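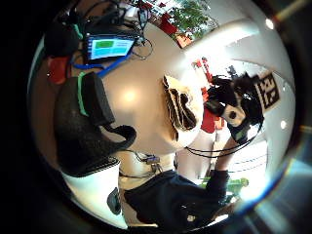
*The paper bag, on the table by the window.*

I brought a paper bag home from the bakery in June and kept it for most of a week before I threw it out. That is more or less how I ended up writing this post. I keep bags. I fold them, put them in the gap next to the refrigerator, and forget about them until the gap is full. The cloths are the same story in a different drawer.

So on Wednesday I decided to sort out both. I went through the paper first and the fabric second, and these are my notes, mostly so I remember what I decided when the gap fills up again.

**Paper bags**

A plain tan bag with no grease on it is worth keeping once. After that it gets soft along the creases and the top edge starts to tear. When the top is ragged I don't try to flatten it anymore. It won't stand open on a shelf, and anything heavier than bread goes through the bottom.

What I do with the good ones:

- Line the small bin under the sink.
- Ripen avocados and pears.
- Wrap jars when I take them to my sister's.
- Cut open and use as a drop sheet for shoe polish.

The crumpled ones go to recycling if they're clean. If they have butter on them I tear them up for the compost. Our pickup doesn't want food on paper and they do leave the bin behind if they see it.

I had a stack of bags from Poirier, the bakery, and those are better than the grocery store ones. The paper is heavier. I kept 10 and let the rest go. I know that still sounds like a lot. They fold down to the thickness of a magazine and I use one or two a week.

**Cloths**

The cloth part took longer. I own too many plain cream cloths. I bought a bundle of them at the Nultthorpe market a few years ago because they were cheap and they matched. Matching turned out to be a problem, as I can't tell the one for drying glasses from the one I used on the stove. They come out of the dryer in one lump and I stuff them in the drawer that way.

A round table is not great for folding. There's no straight edge to line anything up with, and the cloth wants to slide toward you. I've tried it both ways and it works better if you spread the cloth out over the half of the table nearest you, smooth it from the middle out, and only then bring the sides in. Sitting down is fine for small ones. For a full tablecloth I'd stand up, or use a bed.
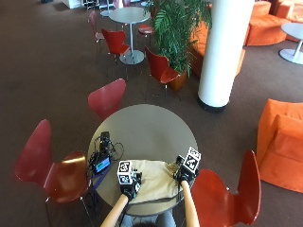
Page 2

The fold I settled on is the plain one. In half the long way, in half again, then in thirds. It doesn't need to be perfect. The thirds matter because that's the height of my drawer, and a cloth that stands on its edge is one I can find. I used to stack them flat and only ever used the top three.

If the cloth is badly creased I don't iron it. I pull it by opposite corners, give it a quarter turn, and pull again. That gets it flat enough for a kitchen. Linen is more stubborn than cotton and I leave it a little damp when I do this.

I did buy one thing, a drawer divider from Mustent. It's a strip with a spring in it. It holds fine, though it was slightly long for the drawer and I had to push hard to get it in. Bola makes a similar one in a shorter length and I'd get that next time. You could also use a cut-down shoebox, and I did for years.

To solve the matching problem I sewed a short line of colored thread in one corner of each cloth. Blue is for glasses and dishes, red is for the stove and counters, and no thread means it's for guests. It took one evening and I pricked my thumb twice.

The gap beside the refrigerator is half empty now and I could get the broom back in there. The drawer closes. Next is the cupboard with the plastic containers, and I haven't opened that one yet. I need to find the lids first.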